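Home > Kitchen and Cellar > Home Brewing and Bottling
Thread: Glass or metal bottles for elderflower cordial?

pipandstalk
We made a big batch of elderflower cordial in June and I have 18 litres to put away. Last year I used recycled wine bottles with corks and lost 5 of them to mould by autumn. I am thinking of going over to metal bottles with screw tops. Tronetti do a plain grey one. Has anyone kept cordial in metal for more than a few weeks?

wetherdown
I have used metal for two summers. Fine for a picnic, less good for storage. You can't see what is going on inside, and a narrow neck is a pain to clean.
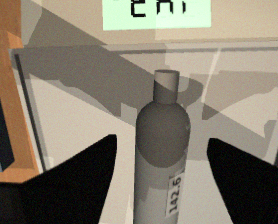 How long does cordial keep in the fridge once opened?

Four weeks if the bottle was sterilised and there is plenty of sugar in it. Six if you added citric acid. After that I smell it before pouring.

oldquince
I disagree with wetherdown about the cleaning. A bottle brush costs 99p and does the job. The trouble with metal is the acid. Unless it is lined or decent stainless, the cordial picks up a taste. I had a cheap set from the market in Wuvville and threw the lot out.

pipandstalk
The Tronetti listing doesn't say whether they are lined. I have emailed to ask. Meanwhile I have been clearing a table to work on.

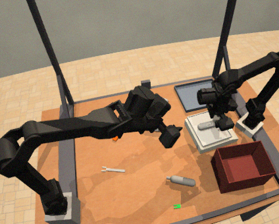
Sterilising: what people here do

oldquince
Wash in hot soapy water, rinse, then into the oven at 120C for twenty minutes. Glass only. Take any rubber seals off first and boil those separately. Fill while both the bottle and the cordial are hot.

marl_end
I stopped using the oven after one cracked. I use no-rinse steriliser from Collado now, and it works on metal and plastic too. Leave the bottles to drain neck down and don't dry them with a tea towel.

oldquince
If it cracked it was either flawed or you put something cold in it. Ovens are fine.

marl_end
It was neither. Anyway, lay everything out before you start heating the cordial, with the funnel and caps where you can reach them.

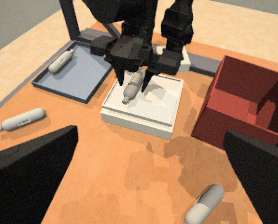

Then fill to within a finger's width of the top, cap straight away and label. I write the month and the sugar weight on mine, 1,125 grams to the litre of water for the sweet batch.

wetherdown
That is a lot of sugar. I use much less and freeze it in plastic tubs. No mould, no bottles to buy.

marl_end
Takes up the whole freezer, though.

pipandstalk
Tronetti replied. No lining, and they don't advise it for acidic drinks. So I am going for swing-top glass from Standoso for most of it and freezing the rest.
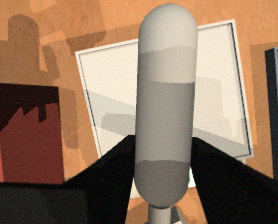
I will do the freezer tubs first, as those don't need to be hot, and the glass tomorrow morning. If any of it goes off before October I will post again.

oldquince
Check the seals on the swing tops. The thin orange ones perish.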